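Consumer Claims and Evidence
Unit 4 handout: Does a faster computer make you more productive?

Read this before the Sunday night deadline for the short response. The reading packet has the two vendor papers in full. What follows is my summary and my complaints about them.

The claim

Most offices replace desktop computers on a fixed schedule. The usual argument is that old machines waste staff time, staff time costs money, and so new machines pay for themselves. You will see this in sales brochures, in budget requests and in a good many newspaper columns. It sounds reasonable. Sounding reasonable is about all the support it gets in most of the places it appears.

The Didavix paper

Didavix sells desktops to mid-sized firms. Its paper says workers lose 100 hours a year to slow computers. Look for where that number comes from. It is in a footnote on the last page: 774 office workers filled in an online survey and were asked to guess how much time they lose in a normal week. The guesses were averaged and multiplied up to a year.

Three problems, and you should be able to find more.

People are bad at guessing small stretches of time, and worse when they are annoyed. A wait that feels like a minute is often ten seconds.

Nothing was measured. No one put a timer on a machine.

The paper assumes that every second spent waiting is a second of lost work. Plenty of people read a note, answer the phone or think while a file opens. Some of that is work.

The Frerichs paper

Frerichs does better, which isn't saying much. It logged 1,829 machines before and after an upgrade and found that programs opened faster. I believe that part. Then it jumps to "output rose," and output here means the number of files saved per day. Ask yourself whether you would want your own work judged by how often you hit Save.

There is also no comparison group. The upgrade went in during August, when half the staff was on vacation, and the "after" period ran into the fall, when everyone was back and busy. Réka Somogyi raised this in her reply (packet, second item) and the authors answered by repeating their result.

What would count as evidence

Csaba Szűcs ran a small trial at Trunenus, a billing firm. Half the clerks got new machines, picked by lot, and the other half kept the old ones for 6 months. He counted finished invoices and errors. The new machines made very little difference to either. It is one firm and one kind of job, so don't lean on it too hard. A video editor might see something quite different. Still, it is the only study in the packet designed so that it could have come out the other way.

Note too who paid. Didavix and Frerichs both sell what they are studying. That doesn't make them wrong, but it should make you read the footnotes first.

For your response

Pick one of the two vendor papers. State its main claim in a single sentence, in your own words. Say what was measured and what was only assumed. Then describe a test the company could have run with the same budget. One page is plenty. Please don't tell me that "more research is needed" unless you can say what research. 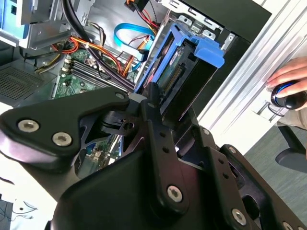

Students last term often asked whether they could use their own experience with a slow laptop. You can, as a place to start. You can't use it as proof, for the same reason Didavix can't use its survey.

Filed under: Course Materials > Reading Numbers

Related handouts
Unit 2: Surveys that ask people to guess
Unit 3: Before and after is not enough
Unit 5: The Flater sleep study and its missing patients
How to read a footnote

Contact the course office | Copyright, all rights reserved | Back to top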